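About us | Company | Teaching robots by hand

Who we are

Wondero is a small team in Ernness that teaches robot arms to pick things up, and we love it! There is no clever script behind most of what we do. One of us takes the remote controls, watches the gripper, and guides the arm through the job while the computer records every move. Then we reset and go again. So far we have 3529 recorded runs, and 921 of those are from the bin work alone.

The bin is where most newcomers start. We fill it with ordinary bits and bobs (a cup, a scoop, a calculator, the Hulk) so that an arm has to cope with hard things, round things and things with arms and legs of their own.

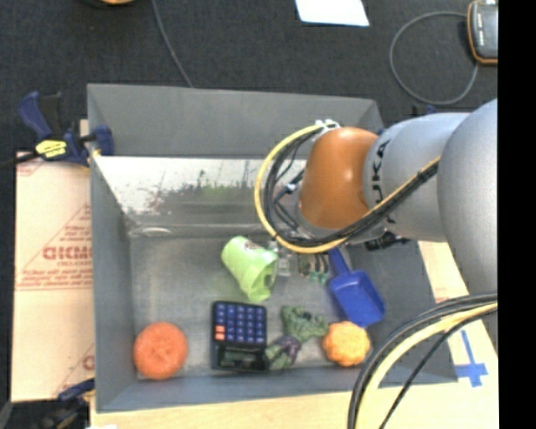 How we teach

Every run is led by a person. For slow, close work we hold the arm and move it ourselves, and for everything else we drive it from the desk. Our recording software is called Xaba, and it keeps the arm's path and the camera view together, so we can play back a run and spot where the driver hesitated. Those wobbly moments are often the ones we learn most from, and we keep them in.

New drivers do 400 practice runs before theirs count towards a lesson. It sounds a lot, but it goes quickly once you get the feel for it!
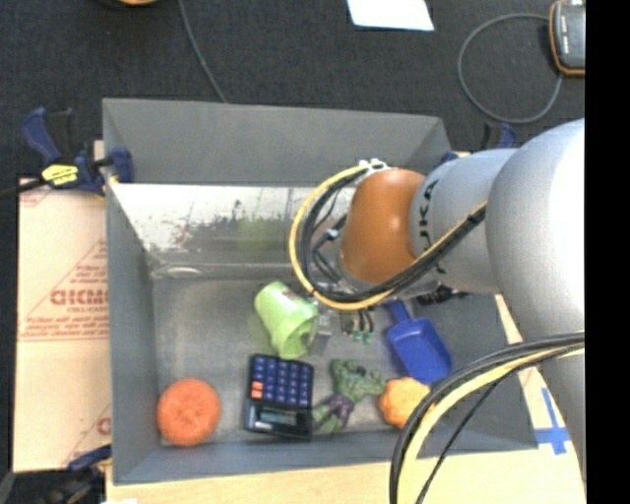
The KUKA arm over the bin, with the cup, calculator and scoop among the objects.

Working with us

We share a workshop with our friends at Gosance and are happy to show visitors the controls. Come and have a go.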